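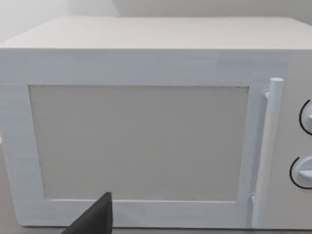 Home Projects Tutorials Parts Forum About

Setting up a microwave door task in simulation before running it on a bench arm

Posted by Nelli Tuominen, Sunday, July 2, 2023
23 comments 4 shares

This tutorial covers the simulated half of the Kostow build: a small tabletop arm, put together in a shared workshop, that has to pull open a microwave door by its handle. The arm itself was covered in the Laitinen gripper page and is assumed to be working. You need a physics simulator with hinge joints and contact, a camera attached to the wrist link, and a microwave model. Export the arm from Wikenia with the joint limits included.

Model

Use a front-opening microwave with a vertical bar handle. A bar is easier to grip than a recessed pull and tolerates more error in the approach angle. The interior can be left out for now. An opaque window is fine, and a plain matte material on the body keeps rendering fast.

Split the model into separate bodies before importing it:

- cabinet, fixed to the counter
- door, with the handle rigidly attached
- each control dial, if you plan to turn it later

If the handle is merged into the cabinet mesh, the door will not move and the gripper will simply load up against it. Check this first when the joint reads zero during a pull.

Door hinge

Put the hinge axis on the vertical edge opposite the handle. Set the lower limit to zero and the upper limit to a right angle. Add damping until the door coasts to a stop after a light push. With no damping, the door swings away from the fingers on first contact and the wrist has nothing to follow.

Do not add a latch yet. A latch is a second force to tune, and it hides mistakes in the handle contact. Once the plain hinge works, model the latch as a spring that acts only over the first few degrees of travel.

Collision shapes

The visual mesh is not suitable for contact. Replace the handle with a capsule of the same length and diameter, and the mounts at its ends with small boxes. Leave the gap between handle and door open. A convex hull generated over the whole door fills that gap and the finger cannot get behind the bar. To test it, turn on collision drawing and look along the door from the side.

The fingers on this build are wedges that narrow toward the tip. Use a convex hull for each finger. A box leaves extra volume at the tip and will hit the door frame early.

Wrist camera

Attach the camera to the wrist link and not to the world. Aim it so that a fingertip stays in the lower part of the view. The tip gives you a fixed reference in every image, which is useful when comparing the simulated view with the one from the bench.

At close range the appliance will overrun the view. Parts of the control panel may drop out before the handle does. That is acceptable for this task. What matters is that the handle stays visible for the whole approach. If it leaves the view, move the starting pose back or tilt the camera toward the handle side. Do not widen the lens in simulation unless the real lens can be changed to match.

Keep the lighting soft and even for the first runs. A white handle on a white door has very little contrast, and the shadow beside it may be the only usable edge. Vary the lights after the basic motion is stable.

Approach and pull

1. Start with the gripper in front of the door, low and clear of the surface.
2. Move sideways until the fingers line up with the handle.
3. Raise the wrist to the middle of the bar.
4. Open the fingers, advance, and close on the bar.
5. Pull along an arc centered on the hinge. A straight pull drags the fingers along the handle and usually loses it.
6. Stop at the joint limit, release, and back away along the same arc.

Log the hinge angle at every step. Contact force alone is a poor signal, as it rises just as well when a finger is jammed against the frame.

Seeds

Fix the random seed while debugging. Mine is 3874, for no particular purpose. Change one thing per run: start pose, friction, or door damping. Friction on the handle had the largest effect here. Too high a value let a poor grasp succeed in simulation and then slip on the bench.

Moving to the bench

Run the arm at reduced speed with the microwave unplugged and clamped down. Keep a hand on the stop switch. Compare the logged wrist path with the simulated one before closing the fingers for the first time. If they differ at the handle by more than 2 mm, recheck the camera mount, then the arm base position.

The dials are handled in the next page, along with the Ginine controller settings for wrist rotation.

Contact | Copyright 2023 Nelli Tuominen | Back to top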